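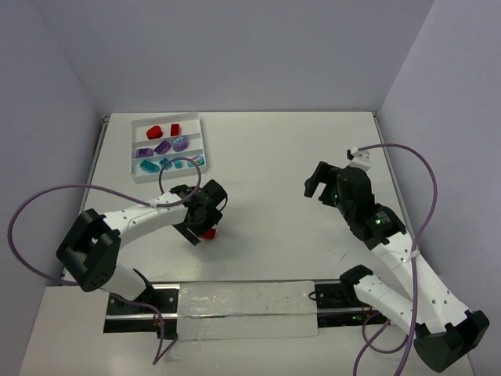
Ionuț Tănase wants it noted before anything else that sorting by color is a terrible idea and he's said so since April. His case, as left on a sticky note on my monitor: color is the thing your eye finds fastest anyway, so you should sort by shape and let color take care of itself. Fair enough, and I'll come back to that, but I'm the one writing Sunday's entry so I get to go first.

The job was the small mixed bits from the Flamdale box, the ones that never got a home when we did the big sort. We've been putting them off forever. I went with the three-compartment tray, the long white one with low walls, one color per compartment. Red at the back, purple in the middle, teal up front. I like having teal nearest me, no deep thinking behind it.

Red is easy. There's a heart-ish rounded block that I'm very fond of (it goes with nothing else we own) and the plain little rectangular one.

Purple is where I start having opinions. You've got the ordinary studded brick, then the flat rectangular block, then the round piece with light teal dots, and already I'm wondering if dots make it a teal piece. I said purple. Body color wins, spots and markings don't count. By the same rule the teal piece with the purple markings lives with the teal, and I wrote that on the lid of the Broltier bin in marker so we can stop having this conversation every time – Ionuț, please don't cross it out again.

The other thing I wanted to get down is about which way up the bricks end up. I used to be fussy and turn everything studs up. Looks lovely, takes ages, and the first time you slide the tray along the bench you're back where you started. 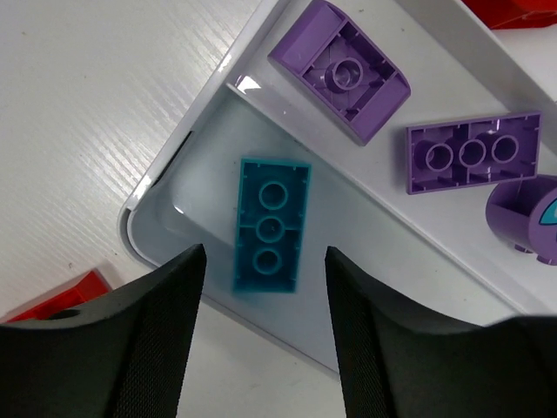
So I've given up on studs up as a rule, and I think I like it better. Upside down you get the tubes, and the tubes tell you the length straight away. Three tubes in a line, that's a two-by-four, done, no counting studs. The purple one with the sloping ends is a different story, because flipped over I have to look twice to be sure which brick it is. Might be worth turning just the curvy ones. Will try that next time and see if it bugs me.

Back to the sticky note. I did a dry run in my head of sorting by shape and I got stuck right away on what counts as a shape. Does a heart go with rounds? Do flats go with bricks if they're as long as the bricks? Color has its silly cases too, but I can settle those with one line of marker. If somebody wants to draw up a proper shape list I'll happily give it a go with the Ulommont box, which is nearly all one color anyway and would be a good test.

To do:
Wipe the table, it's got scuffs and marks I'd like to have a go at.
Find out if the Subramaniam trays stack with this one or only look like they do.
Decide where the heart lives for good. I vote red.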